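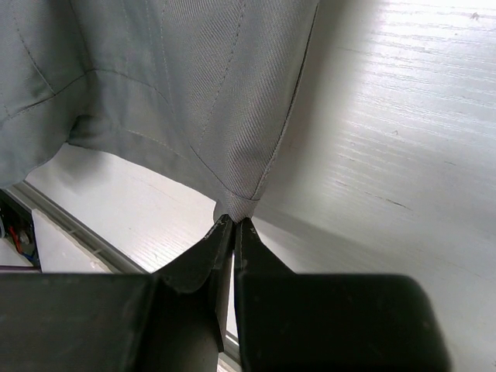

The Gray Twill That Taught Me to Fold

I own 46 pieces of clothing that need folding every week (yes, I went through the drawers, it was raining) and for most of my adult life I folded all of them badly. Tees I could manage. Anything with pleats or seams going off in four directions got rolled into a sausage and shoved to the back!

Then in March I signed up for an evening class at Custmont, the fabric shop up the hill from me, taught by Bożena Walczak, who spent years pressing costumes for a touring theater. She started us on gray twill and kept us on it for two whole sessions. I'd pictured silk scarves, so I sulked a bit.

Twill is a great teacher, though. Get close and you see those fine diagonal ribs, and once you've seen them you can't stop. They tell you when the cloth is hanging straight and when you've dragged it off to one side. Bożena made us hold a piece up by its corners and just look at it before we were allowed anywhere near the table. "Let it drop," she kept saying. "It wants to drop." 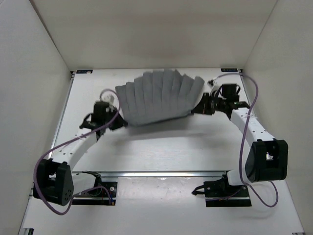
Gray pleats held up from both ends, over a clear white surface.

Pleats are where I always came unstuck. My way was to lay the thing down in a heap and then chase each pleat with my fingertips, which takes forever and leaves you with more creases than you started with. Lifting first is so much quicker. Pull gently outward, give it a second, lower it, and smooth along the pleats, never across them. Kobina Owusu, who had the spot next to mine, got it on his second try and was unbearable until the tea break.

The other thing I'd never paid attention to is the seams. I used to fold wherever the middle seemed to be! Now I look for the stitched lines and go by those, and I check the hem before anything else, because a hem that's flipped up on itself will throw off every fold after it.

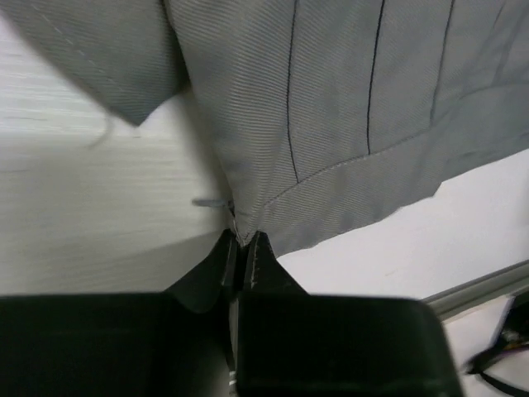
Fine diagonal ribs, long panels and a stitched cross seam with a plain band below.

My drawers are still not magazine drawers. The sweaters are a disgrace and I have a fitted sheet I've been avoiding since the holidays. But my gray skirt came out the other morning ready to wear, and I went straight back to Custmont and put my name down for the shirts class. It starts next month, and Bożena says to bring one with a stiff collar.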